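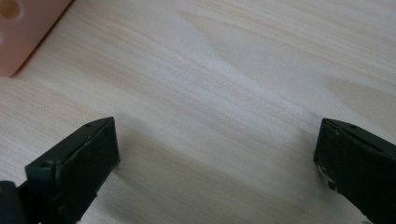

Minutes of the project meeting, Apr 18, 2018

Present: Dolores Mercado (chair), Dineo Lekota (minutes), Ngcobo
Excused: the two students from Plumbridge

1. Minutes of the last meeting
The minutes of the February meeting were read and accepted with one correction. In point 3 the name of the data set must be Durness, not Eva. Eva is only the training program.

2. State of the recordings
Ngcobo reported that the Durness set has now 3062 demonstrations with the hand-held gripper. All of them were made at the wooden table. From these, 1651 passed the check and were given to Eva. The others were left out for different reasons, mostly the start and end marks were missing. Dolores asked if the marks can be added by hand afterwards. Ngcobo answered that it is possible but slow, and he would like to try first with one day of recordings.

3. Grasp result
Dineo showed the result of the last comparison. Each model made 34 trials. The model trained on the checked demonstrations failed in 8 of them, and the model trained on everything failed more often. The meeting discussed if this difference comes from the checking or only from the smaller variety of start positions. There was no agreement on this. Dolores wishes that both models are tested again with the same start positions, and that these positions are written down before the test.

4. Finger pads
The inner pad of the right finger is torn, with pieces of it hanging loose toward the table. The pad of the left finger has only small scuff marks.
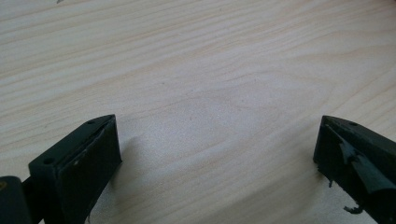

Ngcobo thinks that a damaged pad changes the friction and also the look of the finger in the camera view, so the model may learn from something we do not want. Dineo agreed, but reminded that the robot arm in the tests has its own pads, and these were changed in February. It was decided to write the condition of both pads in the log at the start of every session. Recordings with a torn pad stay in the set but receive a separate label.

5. Method section of the report
Dolores will rewrite the paragraph on the check. The present text says "bad recordings were removed," and a reader can not know what was bad. The rules of the check go into the appendix.

6. Tasks
Ngcobo: new pads for the hand-held gripper, trial of adding marks by hand
Dineo: list of start positions, second comparison
Dolores: method section, answer to Plumbridge about access to the data

7. Other matters
The question of a second table surface was moved to the next meeting.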